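3.2 Container color and sorting errors

Household sorting studies usually treat container color as a fixed factor. Following Ertürk, we varied it between two kitchens and kept labels, volume and placement constant.
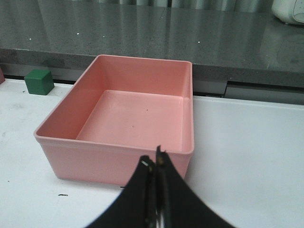 Figure 2. Salmon-pink rectangular plastic bin on a white table surface.

Error rates were logged over five weeks in each kitchen. Weeks with missing logs were excluded before the two conditions were compared.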